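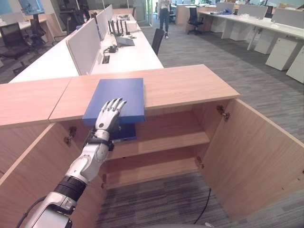 Chapter 2
Folders, Shelves and Small Cabinets

In the office of Nelley in Teltberg, the papers of 15 clients were kept for years in one low cabinet. When Ziad Srour began to work there in April, he needed a long time to find one contract. The cabinet was not too small. The folders had no fixed place, and each person put them back in a different way.

In this chapter you will learn how to give every folder its place. We begin with a simple cabinet with two doors and two shelves. A folder which is in use may lie on the top. A folder which is finished for the day goes inside, and the doors are closed.

Before you start, open both doors fully and look at what is already on the shelves. Look also at the floor near the cabinet, where papers can fall.
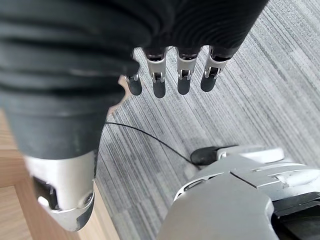
Figure 2.1 Fingers above the gray carpet.

Key words: folder, shelf, hinge, label

Task 1. Choose one cabinet in your school or workplace. Write down what is kept on each shelf and who uses it. Bring your notes to the next lesson.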